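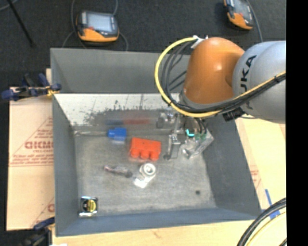 Raju wanted to know why we give a whole session to the bin cell before anyone is allowed to write a line of code for it, and whether that time wouldn't be better spent on the grasp planner. Fair question, and I get some version of it every year! My answer is that last July I lost two full afternoons to a planner that was perfectly fine. The bin had crept sideways by the width of a finger and every pick was landing off. So we do the cell first, and then you can have your planner.

Search handouts Go Advanced

Handout 3: Looking after the bin cell
Tastuvdale, workshop module. Updated 18 Sep 2025

What you're dealing with

The cell is a KUKA arm with a two-part gripper on the end, working down into a grey bin with sloped walls. The bin is clamped, the cables are dressed along the outside of the arm, and the things to be picked are the usual mixed bag: a couple of blocks, a roll of tape, a tape measure, whatever else is in play. I like odd objects. A tape measure is heavy for its size and a roll of tape standing on its edge wants to wander off the moment you touch it, and you learn far more from those than from a tray of identical cubes.

Before you power anything

Get into the habit of walking round the cell with your hands in your pockets. Look first, touch later. I start at the bin and work back towards the base of the arm, but go the other way if you prefer, so long as you go the same way every time.

Bin. Push each side with the flat of your hand. It shouldn't shift. We use blue bar clamps on the left side, and they do work loose over a week of knocks from the gripper, so nip them up and push again. If cardboard is sandwiched in the clamp (ours has some, printed side showing) check that it hasn't crushed. Crushed card goes soft and then you're clamping a sponge. Swap it for a fresh piece and redo the bin position afterwards, even if you're sure nothing moved. You're never as sure as you think.

Floor of the bin. Scuffs are fine. Grooves you can catch a fingernail in are not, and usually mean somebody has the floor height wrong in their program. Please find out who before you sand anything! Wipe out crumbs of plastic and bits of tape backing while you're there.

Cables. On our arm the black ones and the yellow one go round the elbow in a loop and then back along the link. That loop needs slack. Move the arm slowly by hand control to the far corners of the bin and watch the loop the whole way - don't watch the gripper, everybody watches the gripper. If the loop goes tight anywhere, stop, back off and re-dress it. If it's so baggy that it could snag the bin wall on the way down, that's just as bad. The clip near the top of the elbow holds the whole lot in place, so give it a gentle tug and see that it stays put.

Gripper. Metal finger on one side, clear housing on the other with the electronics inside. You can see the light and the little board through the plastic, which is a lovely thing in a teaching cell, but keep solvents off it. Soft dry cloth only. Clear plastic goes cloudy if you attack it with the wrong stuff (ask me how I know) and a new one has to come from Prerno.

Setting the floor height

This is the bit people rush. Empty the bin. Bring the finger down at the slowest jog speed until it just holds a slip of paper against the floor, then come up 2 mm and save that as your lowest point. Do it in the middle, then in each corner. If the corners disagree with the middle the bin isn't sitting flat, and no amount of fiddling in software will make it flat, so go back to the clamps.

Then put the objects back and run 20 slow picks. Write down the misses and where in the bin they happened. Misses all along one wall mean the bin has moved or you're brushing the slope. Misses scattered everywhere are more likely to be the gripper or the object itself.

Logging

We do the full check every 700 picks, plus any time someone has bumped the bin or changed a clamp. The sheet is in the Wilotska folder along with last year's. Please fill in the boring rows as well. "Loop OK" written forty times in a column is very handy on the day it stops being OK.

For next time

Bring your own floor height readings, all five of them, and a sentence or two on what you'd check first if the gripper started dropping the tape roll but nothing else. I have my own idea about that one and would love to be argued out of it. Also bring a pencil, the pens in the workshop are all dead.

3 comments 20 shares

We use cookies to keep this site working. Accept Settings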